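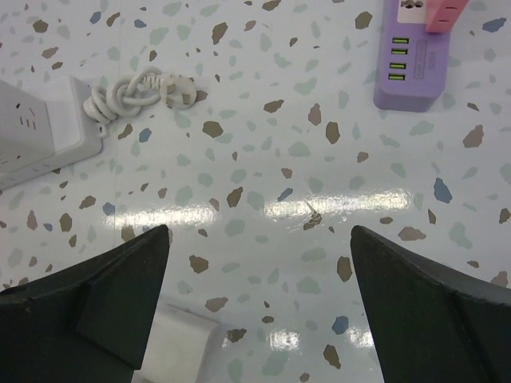

Zilik 30 Low-Profile Gantry for Sculpture Installation

Category: Lifting and placement / Indoor gantries
Manufacturer: Bradevia
Availability: Sale and short-term hire
Page revised 2025-03-21

The Zilik 30 is a manually operated, height-adjustable gantry for lifting stone, bronze and cast concrete works inside galleries, lobbies and storage buildings. It breaks down into parts that two people can carry through a standard single door and up a flight of stairs. No part of the frame needs to be anchored to the floor or the ceiling.

The main beam is extruded aluminum. Legs, knee braces and caster forks are powder-coated steel. All pins are captive and tethered, so no loose hardware is needed at height once the beam is raised.

Specifications

Rated load, evenly shared between two trolleys: 30 kN
Heaviest single component (main beam): 23 kg
Maximum clear height under beam: 337 cm
Height adjustment increment: 100 mm
Casters: four, swivel, non-marking polyurethane, with total-lock brake
Frame finish: matte gray
Hoist: not included

The rated load applies to the beam in the level position only. With the legs set to unequal heights, as on a ramp or a stepped floor, use the derating table in the manual. The table is also printed on a label inside each leg.

Height adjustment

Each leg telescopes inside an outer sleeve and locks with a single through-pin. Raise one end by one increment, pin it, then raise the other. The beam saddle pivots to allow for this difference and no more. A hand winch can be fitted to either leg for raising the bare beam. The winch is not rated for raising the beam under load.

Moving under load

The frame may be rolled with a work suspended, provided that:

The floor is level and free of thresholds, cable covers and open joints.
The work hangs no higher than necessary to clear the floor protection.
Both trolleys are locked to the beam.
One person is assigned to each leg, and one person gives all commands.

Push at the lower crossbar. Pushing on the upright above the knee brace can rack the frame, and the brace pins will bind. If a caster stops against an obstruction, set the work down before clearing it.

Floor loading

Point loads under the casters are often the limiting factor in upper-floor galleries and in rooms with raised access flooring. Each caster carries up to one quarter of the combined weight of frame, hoist and work when the trolleys are centered, and considerably more when they are close to one leg. The Zisa spreader track distributes this load along a continuous channel and keeps the casters running straight. Track sections join with a tongue and two flush screws. Lay them over felt on finished floors.

Where the building engineer requires a load diagram, our technical office will prepare one from the weight of the work, its center of gravity and the intended route. Send drawings if they exist. If the weight is unknown, send overall dimensions and the type of stone or alloy, and we will give a range.

Slings and contact surfaces

The gantry is supplied without slings. For polished stone we recommend the Carbone sleeve, a tubular cover that fits over a flat polyester sling and has a closed-cell face on the side touching the work. It is not a structural part and does not change the sling rating. Sleeves should be replaced when the face is cut, stained or compressed — a sleeve that has picked up grit will scratch a polished surface within one lift.

Do not sling directly over projecting elements, repaired areas or dowel joints. Works in several sections should be lifted section by section unless a conservator has approved otherwise in writing.

Changes from the previous version

The brake pedal is wider and can be released with the toe. The saddle pivot now has a grease point. Leg sleeves are engraved with the height at each hole in both metric and US units; older sleeves carried adhesive labels, which wore off. Beams from the earlier version fit the new legs, but old legs do not accept the new saddle. The saddle redesign is by Sølve Lunde, and the drawings are available to service customers on request.

Inspection and service

Inspect pins, welds and trolley wheels before each use. A full inspection by a qualified person is required every year and after any shock load. Frames on our service plan are inspected each October, with a hire frame supplied during the work if booked ahead.

Hire

Hire frames ship in two wheeled crates with the manual, pin set and inspection record. The minimum period is one week. Operator training is required for a first hire and takes half a day at our yard or at the installation site. Riggers, hoists and track are quoted separately.

Accessories

Zisa spreader track, straight section
Zisa spreader track, end stop (pair)
Carbone sling sleeve, narrow and wide
Leg winch with bracket
Replacement pin set, tethered
Beam end pads

For quotations and load diagrams, contact Loredana Gatti, technical office, with the site address, door widths and the date of the lift.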